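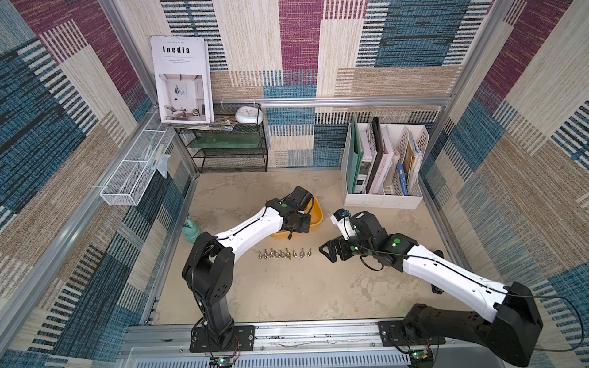
By Nawal Morsy
Home & Walls – updated in February
Reading time: 3 minutes

How to hang patterned wallpaper in a small space

A box room, an alcove or the inside of a big cupboard is a good place for your first patterned paper. You need few rolls, and a strong pattern of large rectangles in maroon, navy and sand can look very good on three walls when the floor stays pale. I papered my own alcove on a Wednesday evening and I made several mistakes, so I write down the method I use now.

What you need

Paste and a wide brush, a plumb line, a sharp knife with spare blades, a smoothing brush, a seam roller, a sponge and a long metal ruler. Buy one roll more than you calculated. Check that the batch number is the same on every label.

Prepare the walls

Fill the holes, sand them and wipe off the dust. New plaster must first get a coat of thinned paste, and this coat must dry completely. My neighbor Clive Birkett skipped it and his paper came off in 2 days.

Mark the first line

Start on the back wall, in the middle. Most roll widths are about 52 cm, but measure yours. Hang the plumb line and draw a light pencil mark from top to bottom. Do not trust the corner, it is almost never straight.

Cut and match

Look on the label for the pattern repeat. Cut the first length with 5 cm extra at each end. Put the next length beside it on the table and move it until the pattern meets, then cut. Number the backs with pencil.

Hang the paper

Paste the wall if the paper is non-woven, or the paper if it is traditional. Traditional paper must rest folded for the time given on the label. Smooth from the center to the sides.

Corners

Never fold a full width around an inside corner. Cut the strip so that only 2 cm goes around – then hang the rest over it, with a new plumb line. You will lose a little of the pattern here. Choose the darker corner for this if you can.

Wipe the paste from the seams with a damp sponge before it dries. Keep the windows closed overnight and leave the heating low.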